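Events Talks Speaker notes Downloads Contact
Talks > Lab Equipment > Speaker notes

Buying a robot arm for a small lab: what we budgeted and what we forgot

Opening. Say hi, ask who in the room has a quote sitting in their inbox right now. Wait for hands. There are always more than I expect, and they all look a bit guilty.

So, I run the bench side of things at Dundarora, and in January I got handed a spreadsheet with one line on it that said "robot arm" and a number next to it. That was the whole plan! I'm going to go through how that one line became a page and a half, and which parts I'd fight for again.

First bit – start with the chore. We didn't sit down and ask which arm was best. We wrote down the jobs people hate, and the top of the list was handling the little fiddly stuff: putting funnels in stands, taking them out, moving them over one spot, doing it again. It's dull and it makes people's wrists sore. I'd tell anybody to pick two chores like that and price only those. If you price "automation" you'll get a quote for automation, and you will not enjoy it.

(Slow down here, people write this part down.)

Second bit, the arm is the cheap surprise and the gripper is the expensive one. We had quotes from Evolby and from Jusis, and the arms were close enough that I stopped comparing them. The end of the arm is where the two quotes split. One came with a gripper and a wrist camera in the price, the other had them as extras on page 4, in smaller type. Read page 4. Read whatever your page 4 is.

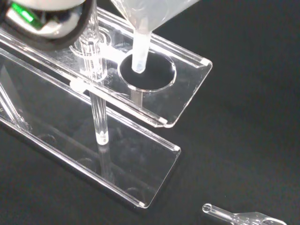 Clear acrylic is a pain, and I wish I'd put money against it from the start. Most of our racks and stands are see-through, on a black bench, so what the camera gets is a bunch of bright edges and not much in between. A person copes fine with that. For the arm, I'd now keep a line in the budget called "making things easy to see" – colored tape, frosted inserts, a better lamp, maybe a different stand altogether. Ours was zero. We ended up taking it out of the travel money, so if you were wondering why I came on the bus, there you go.

And then holes. When you've got a funnel stem going down into a hole in a platform, you're paying for how exactly the arm can line up with that hole. Ask the seller to show you that, with your own stand, on your own bench. Mail them the stand if they won't come out. We mailed ours to Jusis and got a very useful phone call back.

Third bit, the numbers slide. Don't read it all out, just hit these:

Spare fingers and pads for the gripper: 1000 dollars for the year. I asked for half that and got told off, quite rightly.

Stands, rods, funnels and the rest of the breakable stuff: 2857 dollars. That's a real total from our order form, which is why it's such an ugly number. You will crack things while you're setting up, so buy doubles before you begin.

Staff time: over two months of one person, part time. Put it in as money, even if your finance people say it's already paid for. It's the line that got our plan taken seriously.

Fourth bit, leasing. Valderrama offered us a lease and I went back and forth on it for weeks. If you know your chores will change next year, I'd lean that way. Ours won't, so we bought. Check who pays shipping when it goes back, and check whether the gripper is on the same contract as the arm (ours would've been separate, with a different end date, which gave me a headache just reading it).

If there's time, tell the story about the bench being too short for the base. If there isn't, just say measure the bench, and the door.

Questions. Someone will ask which one we bought. It was the Evolby, and I'm happy to show the full sheet at the coffee table afterward.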